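Sorting and Storing Loose Cables in Open Plastic Crates
Project report, Christos Bakalis
Submitted 18/02/2019

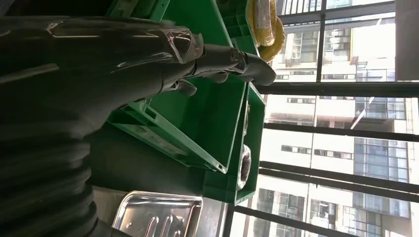 Figure 1. Green crates, coiled cables and steel tray at the work area by the window.

1. Background

The Parnis teaching lab keeps its power leads, signal cables and extension cords in shared storage. Before this project, the cables were kept in two deep drawers and returned in whatever state they left the bench. A stock check in May listed 382 cables, of which some 30 had damaged jackets or bent connectors. Most of the damage was close to the connector, where a cable had been pulled out from under others.

The aim was to find a storage method that shortens the time needed to find a cable and reduces strain at the connectors. Cost was limited to what the lab already owned, plus a small order of ties and labels.

2. Materials

Storage was moved to green plastic crates with open tops. The crates have smooth inner walls, and a slotted cutout in the side serves as a handle. They were placed side by side near the window, where labels can be read without the ceiling lights. A shallow stainless steel tray was used for small parts such as adapters, spare fuses and cable ties. The raised edges of the tray keep these parts from rolling onto the table.

Labels were printed on Orner tape. Reusable ties came from Tirent.

3. Method

Each cable was wiped down, checked by hand along its full length and coiled in loops of equal size. Cables were coiled with alternating over and under turns. Simple winding around the elbow was tried first and dropped, as it left a twist in the stiffer cables. One tie was fixed next to the plug, so that it stays on the cable when the coil is opened.

Coils were laid flat against the crate wall. Stacking was limited to three layers. Cables still in their plastic wrap were kept outside the crates until they had been checked and labeled.

Retrieval was timed with eight students from the same course. Each was given a written cable type and length and asked to bring the matching item to the bench. The same request list was used for the drawers and for the crates.

4. Results

Mean retrieval time from the drawers was 30 seconds. From the crates it was 13 seconds. The longest single search, for a short signal lead, was in the drawers. Two students picked the wrong length from the crates; both labels had turned to face the wall.

5. Discussion

The crates take up more table area than the drawers did. Dark cables are harder to tell apart than yellow ones once coiled, and a colored tie for each length would help. The Tetteh hook rail was considered as an alternative but needs wall fixings, which the lab does not allow on the window side.

Connector damage could not be compared in the time available. A second stock check should use the same list and the same criteria for a damaged jacket.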